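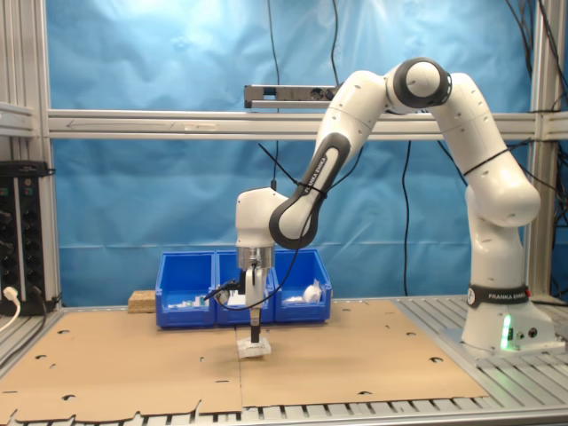
My aunt Skutville — that's the town she lived in, we never called her anything else — left me her whole workshop and 114 keys on one ring, and the keys were the easy part. I'd promised the landlord I'd have the sorting finished by the time Blagoje Popescu came over with the van, and by noon I had got as far as the bins. Three of them, blue, side by side at the back of the table, and I was so proud of them! Small stuff on the left, white odds and ends in the middle, paper and anything rolled up on the right. I'd laid cardboard down too, two big brown sheets with the front edge all torn, so nothing could drop between the slats. One little white box was still out on the cardboard. I kept not putting it away.

"What's in that?" Blagoje said, before he even had his coat off.

"Haven't looked."

"You've been here since seven."

"I know how long I've been here."

He sat down on the paint cans and unwrapped a sandwich. Blagoje had known my aunt from the Tollerberg days, when the two of them fixed radios out of a garage and charged whatever people had in their pockets. He owed her 200 dollars when she died. He'd told me that on the phone, first thing, before he said he was sorry.

"Could be the ring," he said.

"She sold the ring."

"She said she sold the ring."

So now I had that to think about. I moved a white thing from the left bin to the middle bin. I moved it back. Outside some kid was bouncing a ball off the garage door, over and over, and the radio was playing that Arkavetti song she hated (she would cross a room to turn it off, bad hip and all).

"You could put it in with the paper," he said. "Tape it up, take it home, open it in January. Or never. I've got a box of my brother's like that."

"Does it bother you?"

"Only when I need the closet."

He offered me the other half of the sandwich and I took it. Then I wiped my hands on my jeans, turned off the radio, and pulled up a stool.

"Okay," I said. "Move over, you're in my light."

We use cookies to remember your reading preferences. Accept all | Manage settings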